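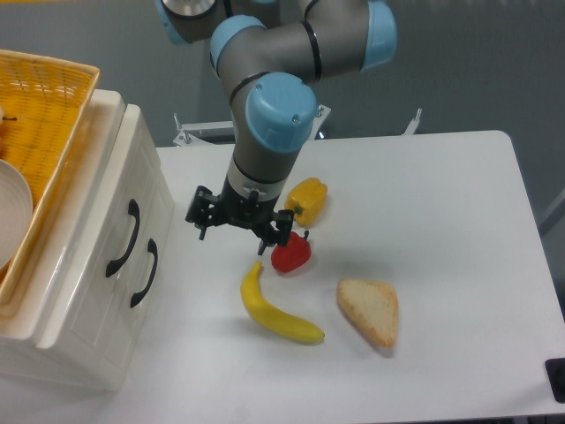 Grorkthorpe, April

How to bring a picking arm into a kitchen supply room and keep the people with you

In our supply room at Grorkthorpe we pack food boxes for canteens and small shops. Until last year every pepper, banana and piece of bread was put into its box by hand. Now one arm does a part of this work, and the second arm will start soon. I was asked by our sister site in Bavska to write down how we did it. I am the shift planner, so I write mostly about the people and the daily work. For the wiring and the software, please use the manual of the supplier.

Before you start

You need one table that will belong only to the arm. Do not plan to share it with hand packing. We tried this for a week, and the packers stood with their elbows pulled in the whole time.

You also need a list of everything you pack. Our list had 318 items. Please do not give it to the arm complete. Sit down with two or three packers and let them mark which items are boring to pack and which ones need a feeling in the fingers. At our site these were very different from what the management expected. The management wanted to start with eggs, because eggs are expensive when they break. The packers wanted to start with peppers, because peppers come in every day and nobody enjoys them.

Step 1. Choose the first items

Take items that differ in shape. A bell pepper is round and smooth, a banana is long and curved, a slice of bread is flat and lies low on the table. If the two fingers of the gripper can manage these, you have learned a lot about the rest of your list. Put only a few on the table at the beginning and leave open space between them. Touching items come later.

For the training days use toy food where you can get it. It can be dropped many times, and you do not have to throw away a crate of vegetables every evening.

Step 2. Let the packers teach

The arm learns from examples, and somebody has to guide it. We first gave this task to the technician. He guided the fingers straight down on the middle of each thing, very exact and very slow. Then we asked the packers to do it. They came to the pepper from the side where the stem is not in the way, as they do it with their own hand. We kept the examples from the packers.

Plan short turns, twenty minutes and then a change. Guiding is tiring for the eyes. Count it as paid working time and write it in the shift plan under its own name. In the first month we wrote it as "other", and the people felt that it was a favor and not a job.

Step 3. Write down the failures

Keep a paper notebook next to the table. When the arm misses, the person on duty writes the item, how it was lying and what happened. In the first weeks we collected 1,742 picks, and the notebook was more useful to us than the number on the screen. From the notebook we saw that bread was missed mostly when the cut side was toward the edge of the table.

Do not put the names of the packers in the notebook.

Step 4. Change the jobs on paper too

This is the step which we did too late. When the arm took over the peppers, two packers had less to pack and more to watch, but their job description was still the old one. Their bonus was calculated from packed boxes, so it went down. They told us, and they were right. Now the bonus is for the whole line, including the arm.

Ask each person what they want to do with the free hours. At our site some chose quality check, and one asked to learn the maintenance with the people from Stever, who service our arm. One packer wanted to stay with hand packing. Let such a person stay. There are enough items on the list that the arm will not pick for a long time.

Step 5. Agree on who can stop it

Everybody can stop it. Write this on the wall in all languages of your team. After a stop, no one asks "why did you stop?" in a loud voice. The reason goes into the notebook and the work continues.

We do the cleaning of the table and the gripper on Sunday, when the line stands still. Make a fixed time for it, otherwise it moves to the end of a shift and is done in a hurry.

Common problems

The packers walk around the table in a big circle. Show them the reach of the arm with tape on the floor.

The arm is slower than a person. Yes, ours also. Do not put a clock beside it. In Sala they did this, and the packers began to race against it, and then their wrists hurt.

People ask if they will lose their place. Answer before they ask, and give the answer in writing. If you do not know the answer yet, write that too, with a date when you will know.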